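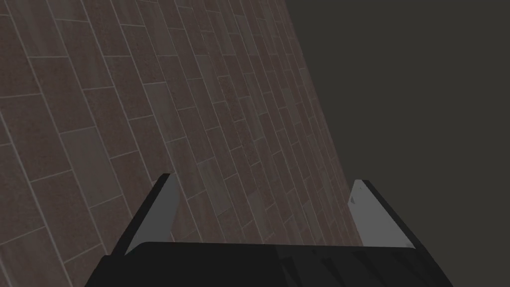
Second month with the simulator

Nov 11, 2019

I did not write here for a long time and I am sorry for that, the club took all my evenings. For those who are new: I belong to the robotics club of our college, and this year we do the whole first part of the project in simulation. Our team is called Tanui. There are 2 of us who write code, me and Felista Minja, and Elibariki Khaemba is our mentor. He reads everything we send to him and returns it with many questions.

The task is to bring the gripper close to a tiled wall, stop at a safe distance and hold it there, with the fingers open. It sounds like a very small task. I thought so too in the first week.

Most of my time went to the view from the wrist. When the arm turns, the wall comes into the view at a steep angle, and the tiles on the far side become so thin that my program takes several grout lines for one. Near the gripper it has no trouble. I tried to make the program ignore the far part completely, but then it lost the edge of the wall, and I need the edge to know where the wall finishes and the dark background begins. Also the right finger stands exactly over this edge in the pose I use for testing, so a part of the line is hidden. Felista proposed to calculate the hidden part from the visible part above it. I was against it for two days and then I wrote it, and it is in our code now.

We chose the reddish-brown stone tiles from the texture folder. Before that we had a plain white wall, and the program found nothing on it to hold on to. The brown ones have a speckled grain, and this brings a different problem – sometimes a light streak in the stone is taken for grout. I made the limit stricter and it helped a little.

Some numbers, for myself mostly. Last week I ran 300 approaches during the night. In 236 of them the gripper stopped where it should. In 54 it stopped too early, and the others touched the wall. Elibariki was not angry about the early ones, but he asked me to save the joint angles for each touch, and of course I had not saved them. So I have to run everything again.

What is still on my list:

Save the joint angles (first thing!)
Make the turning of the wrist slower near the wall
Try the same code with smaller tiles
Write the two pages for the club report, Felista makes the diagrams

In December we show our work to the other teams. If somebody reading this has experience with finding straight lines on a surface with strong perspective, please write me in the comments. I am using the simplest method from the textbook and I suspect there is a better one.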